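Search this site Go

What is marble, and where do the swirls come from?

Hi, I'm Vaughn Boateng, and I like rocks a bit too much. My mum says I came home from my first beach holiday in Gosbridge with a bucket so heavy the handle snapped (I was four, and I cried about the handle, then went back for the rocks). So when a class in Lastthorpe wrote to me asking why some stone has squiggly lines all through it, I was pretty chuffed!

Let's start with shells. A very long time ago, tiny sea creatures lived and died in warm shallow water, and their shells and skeletons sank to the bottom. More landed on top, and more on top of that, for longer than anyone can really imagine. All that weight squashed the bottom layers until they stuck together and turned into a rock called limestone. If you look closely at limestone you can sometimes still find a whole shell in it. I've got one on my windowsill from the old quarry at Gredow, shaped like a little fan.

Now for the squeezing. The ground under us moves very, very slowly, and sometimes limestone gets pushed down deep where it's hot and there's a huge amount of rock pressing on it. It doesn't melt. It bakes, a bit like clay in a kiln, and the tiny grains inside grow into new crystals that lock together like jigsaw pieces. The shells mostly disappear. What you've got now is marble. 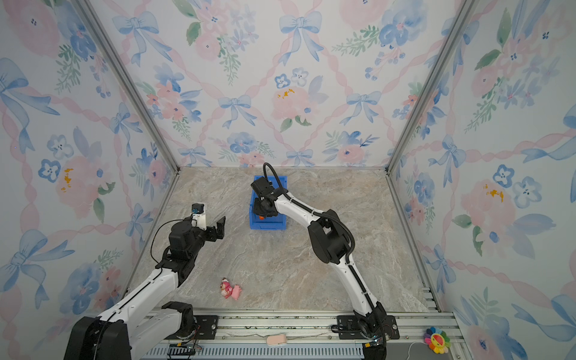 Why isn't all marble white?

Pure marble is white, but most limestone had a bit of mud, sand or iron mixed in before it was cooked. Those extra bits give the stone its colours. Iron can make it pink, yellow or brown, and dark grey often comes from the leftovers of living things.

The veins are my favourite part. Some are streaks of that same old mud, stretched and folded while the rock was being squeezed. Others started as cracks, and water full of minerals trickled through and filled them in.

You can make your own pretend marble with modelling clay. Roll 2 colours into sausages, twist them together, squash the lot into a ball and ask a grown-up to slice it down the middle. Don't mix it too long or you'll just get one dull colour (mine went the colour of old porridge).

One more thing to try! Marble feels cool when you touch it, even in a warm room, as it draws the heat out of your fingers quickly. Put one hand on stone and the other on a wooden chopping board and see which one feels colder.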